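Section 5. Paper goods: toilet rolls, refills and the restroom shelf

Applies to all Flakero guest units and the Hinilero annex. For paper towels go to Section 9. If you have the old July sheet taped up in the closet, take it down, the shelf order changed and people keep following the wrong one.

5.1 Before you start

You need:
the closet key
one sealed case of rolls (Bansal, the plain white ones)
a cloth, dry
box cutter, short blade
the stock card from the closet door

Wipe the prep table first. Metal top, scratched all over, the scratches don't matter. Water does. A roll set down in a wet patch wicks it up from the bottom and you won't notice until a guest does.

CAUTION: Short blade only. The long one goes straight through the plastic and into the first layer of rolls. Cut along the seam, tape side up, blade angled away from you.

5.2 Opening the case

1. Put the case on the floor next to the table, not on it.
2. Cut the tape. Fold all four flaps right back.
3. Slit the inner plastic along the short side only. Leave the rest on, it keeps dust off what you don't use today.
4. Lift rolls out one at a time. Don't tip the case.
5. Write the date opened on the flap. Marker is on a string inside the closet door. If the string is there and the marker isn't, check the towel shelf.

NOTE: Full case weighs more than it looks. Two hands, knees bent, or use the cart.

NOTE: Baltow cases look the same from the end. They are hand towels. Read the side label before you cut, a cut case can't go back.

5.3 Checking a roll

Quick check, every roll, takes a couple of seconds.

1. Stand it on end.
2. Look at the core. Should be open all the way through and more or less round. A little raggedness at the rim is fine.
3. Press the side with your thumb. Firm is good. Soft in one spot usually means damp.
4. Sniff it if the closet has been musty. Sounds silly. Do it.
5. Find the loose end and leave it glued. Guests like to see it hasn't been started.

Slightly squashed rolls are OK. Roll them back and forth under your palm a few times with light pressure and they mostly come round again. If the core is crushed flat, push two fingers in from each end and open it out. Core won't open? Staff restroom, on the shelf, no holder needed.

Throw away: anything wet, anything with a stain, anything that has been on the restroom floor. Dry torn outer layer is not a throw-away – peel back to a clean sheet and use it in the staff restroom.

5.4 Loading the holder (single, spring rod)

1. Push the rod to one side, hold it in, swing the other end out.
2. Take off the old core. Cardboard bin, not the trash can under the sink.
3. Slide the new roll on. Loose end comes over the top and toward you.
4. Compress the rod, seat the fixed end first, then the spring end. You should hear it click.
5. Spin the roll once by hand. It should turn freely and stop by itself.

If it drags on the back wall the roll is too full for that holder. Don't force it and don't strip paper off to make it fit. Put that roll in one of the wide holders and bring a part-used one over from staff.

CAUTION: Keep fingers off the spring end when you let go. It bites.

5.5 Loading the holder (double, sliding cover)

1. Unlock the cover. Key goes in with the teeth down, quarter turn left.
2. Drop the lid slowly, it swings all the way down and will hit the tile.
3. Move the part-used roll to the left spindle.
4. New roll on the right.
5. Slide the cover over the right side so only the left roll shows.
6. Close, turn key back, tug the lid to be sure.

If both rolls are nearly done, finish out the thicker one on the left and take the thin one to staff. Never leave two thin ones for overnight.

5.6 Spare rolls

Each unit gets spares on the open shelf, standing on end. Not in a pyramid. Not in the basket – the basket is for washcloths now.

1. Clear the shelf and wipe it with the dry cloth.
2. Stand the first roll at the back left, flat end up.
3. Next one beside it, small gap, so a person can get a hand around it with out knocking the other.
4. Leave the front edge of the shelf clear.
5. Anything left over goes back to the closet, same day.

Standing on end matters more than people think. On their side they roll, and the shelf in the annex has a slope to it. Has had for years. Maintenance knows.

When you pick one up off the table or shelf, take it by the sides, low down, and lift straight. Pinching the top edge dents the paper and pulls the outer layers loose.
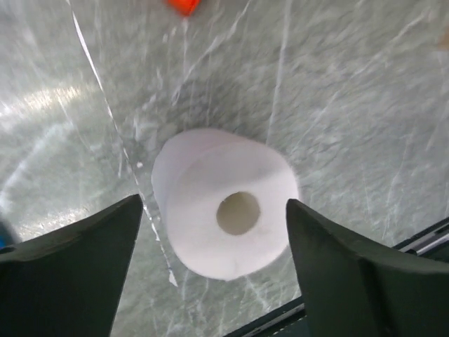 Same grip for putting down. Lower it flat, let go on both sides together, then take your hands away. If it leans, there's grit under it – wipe and try again.

No folded points on the loose end please. We stopped doing those. Too much handling, and they come undone anyway.

5.7 Stock card

Fill this in before you lock up, not at the end of shift.

1. Write how many rolls you took out of the closet.
2. Write how many came back.
3. Initial.
4. New line for each unit, even if it was zero.

Closet limit is 2,000 rolls. Over that the door won't close properly and the top row ends up against the pipe. Last full count was 1,119, so there's room for the next delivery, but check the card and don't go by that number.

Reorder when you're into the bottom row of cases. Tell the desk, the desk does the order. Don't call Bansal directly, we got a double delivery that way once and had cases down the hallway.

5.8 Problems

Roll won't turn: rod is seated crooked. Take it out, start over from step 1 of 5.4.

Paper tears every sheet: roll is on too tight or it's damp. Swap it, press test the old one.

Core slides out of the roll: telescoped in transit. Stand the roll on the table, wide end down, press gently on the top with a flat hand untill the layers sit level. Don't bang it.

Cover won't lock: roll on the right is bulging past the spindle. Turn it end for end. If it still won't lock, use a thinner one.

Dusty rolls: case was left open. Wipe the outer layer with the dry cloth, or take off one turn of paper. Close the case after.

Shelf spares keep vanishing: put out the normal number anyway and note it on the card. Don't lock them up.

5.9 Closing up

1. Fold the inner plastic back over the open case.
2. Close the flaps, tuck them, no tape.
3. Open case goes in front, sealed cases behind.
4. Flatten empty cases and slide them beside the door.
5. Blade in, cutter back on its hook.
6. Wipe the table again.
7. Light off, lock, key back to the desk.

CAUTION: Nothing on the closet floor in front of the drain, not even for a minute. It backs up when the laundry runs and we've lost whole cases to it.

Towels, soap and liners: Sections 9 and on.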